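발표자 노트: 케이블 정리, 어디까지 믿을 것인가
사내 사무환경 공유회, 오후 세션
발표: Catríona Kinsella / 번역 및 보충: 총무팀

슬라이드 1. 제목
인사 짧게. 마이크 확인하고 바로 시작한다. 정리 비법을 기대하고 오신 분들께는 미리 말씀드린다. 저는 정리 비법을 잘 안 믿는 편이다. 2011년부터 사무실 비품을 맡았고, 그동안 "이번에는 진짜 깔끔해진다"는 말을 너무 여러 번 들었다. 라벨 프린터도 사 봤고 색깔별 고리도 사 봤다. 지금 그 고리들이 어디 있는지 저도 모른다.

슬라이드 2. 조사 결과
Hanrahan 건물 창고를 비우면서 나온 케이블이 267개. (여기서 잠깐 멈춤. 웃는 분이 있으면 기다린다.) 그중에 어느 장비에 딸린 것인지 바로 말할 수 있는 사람이 없는 것이 태반이었다. 정확한 비율은 질문이 나와도 답하지 말 것. 세다가 기준이 두 번 바뀌어서 숫자를 못 믿겠다.
컨설팅 업체 Brendadis의 제안서에는 "감아서 묶으면 문제의 대부분이 해결된다"고 적혀 있었다. 제안서를 화면에 띄우지는 않는다. 문장만 읽고 넘어간다.

슬라이드 3. 감아서 묶은 상태

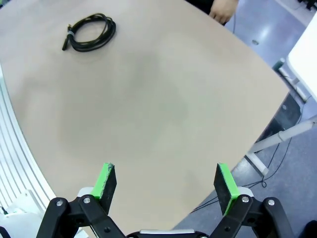

사진 제공: Prosar 자료실

책상 위에 검은 케이블 한 묶음. 여러 번 감아서 얇은 회색 띠를 둘렀다. 보기에는 괜찮다. 저도 이렇게 감는다.
그런데 청중에게 물어볼 것: 이 묶음이 무슨 케이블인지 지금 자리에서 맞힐 수 있는 분? 손 드는 분이 있으면 무엇을 보고 아셨는지 꼭 되묻는다. 감는 방법은 다들 배우는데 구별하는 방법은 배운 적이 없다. 제안서에도 그 부분은 빠져 있었다.
바닥 쪽 선 이야기도 한마디. 책상 위를 치워도 바닥에는 늘 선이 남아 있다. 오른쪽 아래 보시면 된다. 오늘 주제가 아니니 길게 하지 않는다.

슬라이드 4. "통에 넣으면 된다"
두 번째로 많이 듣는 주장. 속이 비치는 통을 사면 찾기 쉽다는 이야기다. Mistis 지점에서 4주 동안 해 봤고 보고서는 Gearóid Ní Mhurchú가 썼다. 보고서 결론은 "만족도 높음"인데, 만족도를 누구에게 물었는지가 안 적혀 있다. 본인에게도 확인했는데 기억이 안 난다고 했다. (비난하는 말투가 되지 않게 주의. 저도 그런 보고서 쓴 적 있다.)

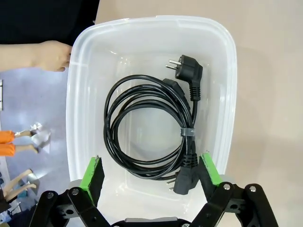

Gearóid Ní Mhurchú

불투명과 투명의 중간쯤 되는 뿌연 흰색 통이다. 이 정도면 벽 너머가 희미하게 비치기는 한다. 위에서 내려다보면 잘 보인다. 문제는 선반에 올려 둔 통을 위에서 내려다볼 일이 별로 없다는 점이다.
내용물은 전원 케이블. 둥근 핀 두 개짜리 유럽형 꺾인 플러그가 있고, 아래쪽에 기기에 꽂는 IEC 커넥터가 있다. 묶음 오른쪽을 회색 벨크로 띠로 조여 놓았다. 양쪽 끝이 보이면 적어도 종류는 짐작이 간다. 이 점은 인정한다.
다만 고리 밑에 반쯤 가려진 금속 핀도 있다. 이것은 뒤쪽에 앉은 분들께 안 보일 수 있으니 말로 짚어 준다. 통 하나에 묶음 하나면 꺼내서 확인하면 그만이다. 묶음이 열 개가 되면 그때도 한 번에 찾을 수 있을지, 저는 회의적이다. Mistis 보고서에는 통마다 몇 개씩 넣었는지도 없다.

슬라이드 5. 끝을 밖으로 빼 두기
저희 쪽에서 그나마 효과가 있다고 보는 방법. "효과가 있다"고 세게 말하지 말 것. 2개 층에서만 해 봤다.
방법은 단순하다. 감을 때 단자 쪽 끝을 고리 안에 집어넣지 않고 밖으로 늘어뜨린다. 띠는 감은 가닥에만 두르고 단자는 건드리지 않는다.

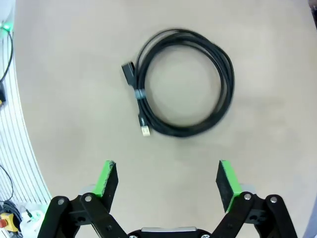 그림 3. 흰색 USB-A 단자가 고리 밖으로 나와 있는 케이블

케이블은 검은데 단자가 흰색이라 눈에 빨리 들어온다. 반대쪽 왼편 위에는 검은 사각 커넥터가 있는데, 이쪽은 뭔지 저도 사진만 보고는 자신이 없다. 청중 중에 아는 척하시는 분이 꼭 계신다. 그냥 두고 넘어간다.
여기서 예상되는 반론: 밖으로 나온 단자는 걸리거나 휘지 않느냐. 맞는 지적이다. 서랍에 던져 넣는 사무실이라면 권하지 않는다. 선반이나 책상 위에 눕혀 두는 경우로 한정해서 말한다.

슬라이드 6. 버리는 이야기
시간이 모자라면 이 슬라이드는 건너뛴다.
사실 앞의 세 장보다 이쪽이 더 중요하다고 생각하는데 발표 제안서에는 안 넣었다. 넣으면 다들 싫어한다. "언젠가 쓸 것 같은" 선은 창고에서 나올 때까지 안 썼다. 적어도 제가 꺼내 본 것 중에는 그랬다. 그래도 전부 버리자는 말은 못 한다. 버리고 일주일 뒤에 찾으러 오신 분이 있었고, 그분이 오늘 앞줄에 앉아 계실 수 있다.
폐기 기준표는 아직 초안이다. 달라고 하시면 메일로 드리되, 확정본이 아니라는 말을 꼭 붙인다.

슬라이드 7. 질의응답
예상 질문
벨크로 띠와 고무줄 차이: 고무줄은 오래되면 끊어진다. 벨크로가 더 오래가는지 비교한 자료는 우리에게 없다.
통 크기 추천: 안 한다. 통 파는 쪽에 물어보시라고 답한다.
라벨: 붙이면 좋다. 다만 장비를 바꾼 뒤 라벨까지 바꾸는 사람을 저는 아직 못 봤다. 붙일 거면 날짜도 같이 적으라고 한다.
무선으로 바꾸면 되지 않나: 무선 장비 충전 케이블은 누가 정리하는지 되묻는다.
다음 공유회는 7월. 신청서는 뒤쪽 탁자에 있다고 안내하고 마친다.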